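5 April 2025
Notebook, handheld gripper demos, pen and cup

Picking up from the page before. Goal for today was a clean set of demonstrations for the pick up the pen, put it in the cup task, all done by hand with the handheld gripper. Irja Manninen did the second half, I did the first. Target was 200 kept demos between us and we got there in the late afternoon, after throwing out 23.

Setup is the white table with the black curtain behind. Curtain stays. We tried it open last time and the tracking wandered every time somebody walked past the desks.

Calibration first thing. Finger opening read 2 mm too wide at full close, same as last week, so I zeroed it again and wrote the offset into the Mokik config instead of fixing it by hand each session. If you pull the config, check that you have the new one. The old one will still load without complaint.

Recorder is the Penrose build. It dropped one session early on when the disk filled up with old test recordings. I moved those to the Irnach share and deleted the local copies. Nothing from today was lost except that first session, and I did not count it.

How we did the demos, so the next person does them the same way:

Start with the fingers open and the cup in view. Hold still until the beep. Go to the pen at a normal speed, no faster than you would want the arm to go. Close on the barrel, lift straight up, pause very briefly, then move over the cup. Tilt the wrist so the pen goes in end first. Open, back off the way you came, hold still again, press stop. If you fumble the grasp, keep going and regrasp, and mark it R in the sheet. If you knock the cup over, stop and mark it X. X demos are not kept.

Move the pen and the cup between every demo. I was lazy about this in my first batch and put the cup back in nearly the same place each time, and you can see it when the start positions are plotted. Irja spread hers out much better. She also walked around to a different side of the table for part of hers, so the background changes more. We should both do that from now on.

Also did a short block with the foam ball on a stick in place of the pen. The idea is to find out whether the policy learns "thin thing goes in cup" or just learns the pen. Keep these in their own folder. They are not part of the 200.
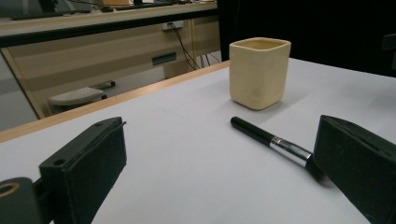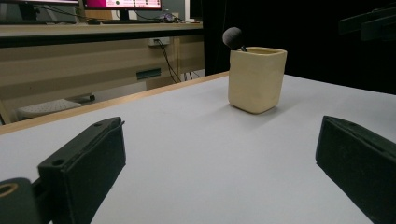
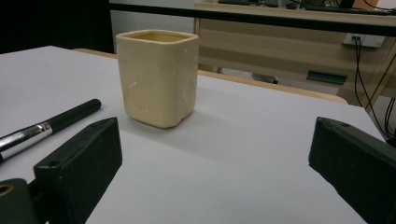 Gripper camera views, same cup in all three. First and third with the pen on the table, middle one with the foam ball in the cup.

Notes on the views. With the pen close in, between the fingers, the camera has a decent look at it, but the far end can go behind a finger. That is fine for the grasp. I am less sure it is fine for working out which way the pen points, and I would like the start pose to be a bit farther back so the whole pen shows at least once in each demo. Same for pens that start out at the side of the view. Irja thinks the policy will cope if there are enough demos like that. We agreed to leave them in and look at the failures.

Shine on the metal band moves a lot with the angle. Did not seem to bother the tracking. The gray ball against the curtain is harder to pick out than I expected. If the ball block trains badly, that is the first thing to check, before anyone touches the learning rate. Could turn the table so the desks are behind it, or find a ball in a lighter color.

The cup is the handmade one. Its walls are not flat, so nothing that assumes a neat box is going to fit it well. I had the pose estimator from the Fokine package running on the side for a while and it kept flipping the cup a quarter turn. We do not need cup orientation for this task. Turned it off.

Grip force. By hand it is easy to squeeze much harder than the arm will. I caught myself doing it on the lift. The trigger spring does not give you much feeling for it. Irja's suggestion was to squeeze until the pen just stops turning and no further, and I tried that for my last batch. It slowed me down but I think the demos are better. Fingers are still the plain black ones with no pads. I would rather not add pads to the handheld until the arm has the same, or the two will not match.

Speed. My demos are shorter than Irja's by a good margin. Mixed speeds have hurt us before. Options are to resample all of them to the same length or to ask me to slow down. We will resample this set, and I will slow down next time.

Training. Started a run on the pen demos this evening with the same settings as the block stacking run, 1,000 epochs, checkpoints saved as usual. Ball demos held out completely. Plan is to try it on the arm with pen only, cup in a handful of marked spots, then swap in the ball without retraining.

Things to do
- tape marks on the table for the arm trials, in pencil first so we can move them
- new spring for the trigger, current one sticks when released slowly
- back up today's recordings to Irnach
- write the R and X rules on the sheet itself, since two of mine had no mark and I had to watch them again
- ask about arm time in May, we need a longer block than we had last time

Open question, for whoever reads this next: do we keep the regrasp demos in the first run or train without them and compare? They are in for now. I lean toward keeping them, as the arm is going to miss the pen sometimes and it has to have seen what to do then. Irja wants the comparison done properly with the same seed. That is another night of training, so it waits until the first run is finished.

Left the handheld on the charger.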